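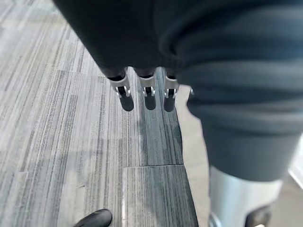

Ximena Bañuelos: Please don't close this one as a duplicate of 2485. That ticket was for the arm stopping. This is for what the stops do to the people on the bench, and the answer on 2485 was "restart and carry on", which we have been doing since June.

Ticket 2842
Site: Tindosano, Bramville
Equipment: Wekell arm, three-finger hand, cloth sleeve fitted
Software: Hollis queue
Category: Picking / soft goods
Priority: Normal (raised from Low by site)
Status: Open, waiting on site

Problem as reported

The arm takes returned clothes and passes them to the bench, where a person checks for marks, missing buttons and wrong sizes. Single items in plain woven cloth go through well. Knitted and ribbed items don't. The hand takes hold of one piece, a second one comes with it, and Hollis logs the pair as a single item. If the bench spots it, the person has to stop the arm, part the clothes, go to the screen, cancel the entry and put both back through. If the bench doesn't spot it, the count is out and someone goes looking for a jumper at the end of the shift.

There is also a second fault, which may or may not be the same fault. The arm pauses above the floor with the hand open and Hollis shows "Waiting for operator" when there is nothing for the operator to do. Pressing Continue clears it. Sometimes it comes straight back.

What site has tried

- Restarted Hollis. Clears the pause, no change to the double picks.
- Restarted the arm with Hollis left running. Same.
- Re-ran the hand calibration from the service menu. It passed.
- Lowered the grip force one step. Fewer double picks on ribbed cloth, but heavier things were dropped, so it was put back.
- Sorted the clothes by colour before the run. No difference that we could see.
- Sorted the clothes by type before the run, knits separate. This helped a good deal, but it takes a person around 45 minutes at the start of the shift, and that is the job the arm was bought to take over.

Support reply, first line

Thanks for the detail. A few things to check before we pass this up.

Can you confirm the sleeve on the arm is the one supplied, and that it is fastened at both ends? A sleeve that has slid down towards the hand can be read as cloth by the pick check. That would explain the pause with an empty hand. It wouldn't explain two items being logged as one.

Please also send the Hollis log for a run with knits in it, with the detail level set to Full. The log attached to 2485 was at the Normal level and doesn't record what the hand thought it had hold of.

Site reply

Sleeve is the supplied one. It was fastened at the top. At the bottom it had dropped, and we can't say for how long. It gets pushed up when someone wipes the fingers down and it isn't always pulled back to the same place afterwards. We have now put a strip of tape on the arm so everyone sets it to the same mark.

With the sleeve set to the tape we ran a full morning and had no empty pauses. In the afternoon we had one, and the sleeve was still on its mark. So better, but not gone.

Full log attached for the afternoon. The knits went in just after 2 and you will see the double picks from there on.

Support reply, second line

I have been through the log. The empty pauses and the double picks are separate, so I'll take them one at a time.

Pauses: all but one line up with the pick check reading cloth at the hand before the hand has closed. That is the sleeve. The remaining one is a time-out from the Hollis side and looks like a network drop. I would leave it unless it happens again.

Double picks: Hollis decides "one item" or "more than one" from how far the fingers close and the change in load. With a shirt this is reliable. With a thick knit and something soft lying against it, the fingers stop at much the same point as they would on the knit alone, and the load is inside the allowed range. From the log alone the two cases can't be told apart. Can you send something showing how the clothes lie when this happens? A written account is fine, but the more exact the better.
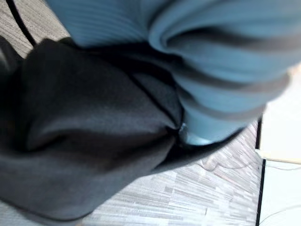
Ticket 2842, attachment: dark grey cloth against light blue ribbed cloth, close up.

Site reply

It is the meeting point that causes the trouble. A smooth piece and a ribbed piece get bunched into each other, and once there are folds of one pressed on the other the hand has very little chance of getting hold of only one. A person on the bench would pinch an edge and give it a shake. The arm has no shake.

While this is with you I want the following on the ticket as well, as I was told to put it somewhere and there's no other place for it.

Before the arm, each person on the bench did a whole item: picked it up, checked it, folded it, logged it. You went at your own speed and if you had a bad one you took a bit longer over it. Now the arm sets the speed. When it is going well that's fine, and nearly everyone says their backs and shoulders are better for not bending all day. I don't want the arm taken away and neither does the bench. But when it stops, the bench stops, and the screen puts the stop against the person who is logged in. So somebody who caught a double pick and dealt with it properly looks slower than somebody who let it go past. People have noticed this. Two of them asked me outright whether they should just let them go.

I said no, but I would like to be able to show them a screen that agrees with me.

Ximena

Support reply, second line

Understood, and thank you for writing it out. I have split it into three parts so that none of them gets lost.

1. Double picks on ribbed cloth. There is a setting called Lift and Hold, off by default. With it on, the arm lifts the item, waits, and reads the load again before it moves to the bench. A second garment that is only caught by a fold will often drop away during the wait. If the load changes, Hollis starts the pick again without asking anyone. It slows each pick a little. Go to Settings, then Pick, then Soft Goods, and turn it on for the knit profile only. Leave the default profile alone.

2. Stops recorded against the operator. This is how Hollis has been set up at your site, it isn't fixed. Under Reports there is a field called Stop Owner, and yours is set to Logged-in User. It can be set to Cause, and then a cleared double pick is counted against the arm. I can't change that field from here. It needs whoever holds the manager login at Bramville.

3. Old records. The change in part 2 only affects stops from then on. I have asked whether the earlier ones can be recalculated and will add the answer to this ticket.

Site reply

Lift and Hold is on for knits. We ran it over two shifts with the usual mix and didn't sort anything beforehand.

Double picks are well down. The ones that are left are mostly long sleeves wound round something else, and I don't think any setting will cure those. The bench says the wait is noticeable for the first few minutes and then you stop minding it. One person would like it shorter. Another would like it left exactly as it is, as it gives her time to finish folding.

The sorting at the start of the shift has been dropped. The person who was doing it is back on checking.

Stop Owner is not changed yet. The manager login is held at our other building and the request has gone over there. I've said it matters more than the picks do.

Support reply, second line

Good to hear on the picks. If you want to try a shorter wait, change it by one step and give it a full shift before you judge it. Below the second step the load reading isn't settled and you will be back where you started.

For the wound sleeves, the quickest way to clear one is to press Hold on the bench panel and not Stop. Hold keeps the queue entry open. You can part the items, leave one in the tray and put the other back, then press Continue, and there's no need to go to the screen and cancel. It is in the operator guide under Pausing, though I agree it isn't easy to find.

On the old records: they can be recalculated once Stop Owner has been changed, as long as the logs are still held. Please don't clear any logs at Bramville until that is done.

Site reply

Logs will be left alone. I have printed the part on Hold and Continue and put it up next to the panel, and the late shift have had it read out to them at handover. Two people had been using Hold already and hadn't mentioned it, they thought everyone knew.

The tape mark for the sleeve has been added to the cleaning sheet, so whoever wipes down the hand also signs for the sleeve. Can you tell me whether Wekell do a sleeve with a tighter cuff at the hand end? The tape works but it is already lifting at one corner.

Please keep the ticket open for part 2.

Ximena

Support reply, second line

Sleeve query passed to Wekell parts. Pick fault marked as resolved by setting, pauses marked as resolved on site, Stop Owner left open. 2485 has been linked to this ticket and its closing note changed to point here. Next check when the manager login request comes back.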